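Threads > Packing > Carry-on only

1/ Packing for Wendau again, one bag, four nights. I've used the same black backpack for every trip this year, so I'm writing down how I do it.

2/ Empty it first. All of it. Last trip I carried 30 old receipts and a dead pen to Fusarness and back. I lay the bag flat on its back on the table with the zippers facing up and go through every pocket.
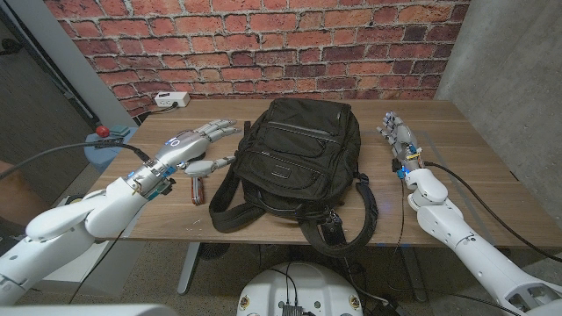
3/ Straps next. Spread them out to the sides before you load anything. If they're bunched up underneath, the bag rocks while you pack and you end up fighting it.

4/ Clothes go in rolled, heaviest at the bottom. Two pairs of pants, four shirts, a sweater. Shoes stay on my feet. Chargers go in the front compartment so I can reach them on the train.

5/ Small things wait on the table beside the bag until the end, then they all go in one pocket. If they go in early I can't find them later. 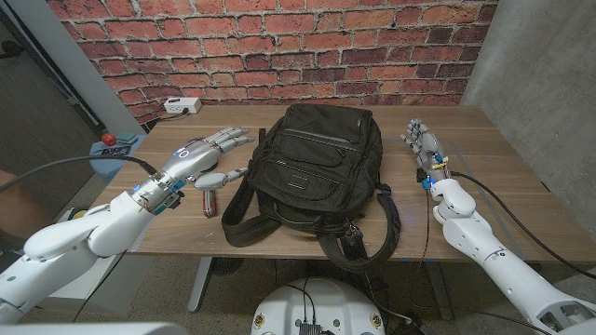

I also leave the top handle pointing away from me. I load from the strap end, and when I'm done I stand the bag up and check that it doesn't tip.

6/ Replacement cost, for those who asked: I paid 56 for mine in June. The bigger Nyberg was 143 and I didn't need the room.

7/ Train is at noon. Toothbrush goes in last.

Contact | © Stilside | Back to top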